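Starel Picking Kit — explained for kids

What is it?

A kit you add to a robot arm so it can pick things out of a box. Sounds easy. You do it every day without thinking — reach in your school bag, grab your pencil case, done. For a robot its really hard.

The Starel kit is sold by Karberg. It's for schools, colleges and small warehouses. We had a go with one at Plandham and this page is what we found out. Grown-ups, prices and stuff at the bottom.

What's in the kit?

A gripper. That's the hand.
A camera. That's the eyes.
A small computer. The brain bit, sort of.
A bag of cables. Lots of cables.
17 practice objects, all different shapes.
A book of lessons. Good pictures, small writing.

What's NOT in the kit? The arm! You need one already. Also no bin and no table. Any strong box with low sides will do, as long as it can't slide about. Clamp it down.

Why is picking so hard for a robot?

Try this. Shut your eyes and get someone to tip out a drawer onto the table. Now pick up the spoon. You feel about, don't you? Your fingers tell you "cold", "smooth", "that's a fork". Most grippers can't feel much at all. So the robot has to work it out mostly by looking.

And looking is tricky too. Some problems:

Shiny things. Light bounces off and the camera gets muddled.
Black things. Hardly any light comes back so they look like a hole.
Floppy things. They change shape when you squeeze them.
Things on top of other things. Where does one stop and the next one start??

That last one is the worst. If a pouch is lying on something else, the robot might think it's all one big lump.

How does the robot choose?

Step 1. The camera takes a picture of the whole box.

Step 2. The computer looks for good places to grab. It gives each place a score — a bit like marks out of 100. An edge that sticks up gets a high score. A flat thing lying on the floor of the box gets a low one, there's nothing to get hold of.

Step 3. The best score wins. In our copy of the kit anything under 69 was ignored and the robot took another picture instead. You can change the number. Set it too high and the robot just sits there being fussy!

Step 4. The arm goes down, slowly for the last bit. The fingers close. Up it comes (if all goes well).

Step 5. Start again from Step 1. Every time. Something might of moved.

Words to know

Gripper — the part on the end of the arm that holds things.
Joint — a place where the arm bends, like your elbow. The sort of arm we used has 6.
Bin — just means the box the things are in. Not rubbish!
Grasp — a way of holding something. There's usually more than one.
Clutter — when things are all bunched up or on top of each other.

Was it any good?

Mostly yes. Setting up took ages, a whole morning, and the first lesson in the book skips a step (the Krajewska worksheets explain it better, ask your teacher if school has them). After that it got fun. You can watch on the screen where the robot thinks the good places are and guess before it moves. We guessed wrong loads.

Best bit — swapping in your own things. Best NOT to use anything breakable or anything alive. No hamsters. No eggs either.

Worst bit — thin flat things. Cards, rulers, a sock laid out flat. The fingers tap the floor of the box and come up with nothing, then they go and do it again.

Look at a real bin

The orange and gray arm is made by KUKA. Before you read on, pick which thing you would go for first if you were the robot. The orange-red one in the corner? The blue pad with dots all over it? Then find the black pouch and look by its right-hand corner. Something small and white is peeping out from underneath. Tricky one, that. Move the pouch first or try for the white one?

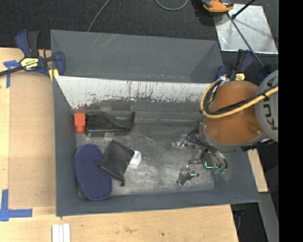 Is it safe?

Only with the rules. Robot arms are strong and they don't know you're there.

Stay behind the line or the fence.
Never put your hand in the bin while the arm is switched on. Not even quick.
A grown-up holds the stop button. Always.
Tie long hair back.
If something drops on the floor, leave it and tell someone.

Try it at home (no robot needed)

You need kitchen tongs, a baking tin and a few small things. Put one hand behind your back. Use the tongs to move everything out of the tin, one at a time, no nudging. Now do it again with one eye shut. Harder! Have a think about which thing gave you the most bother and why.

For grown-ups

The full kit is 3000 pounds without the arm. Spare finger pads sold separately. Karberg will lend a kit to schools for half a term, next lot go out in February, so ask early. Lesson book is suitable for ages nine and up with help.

Page last checked 21 June 2021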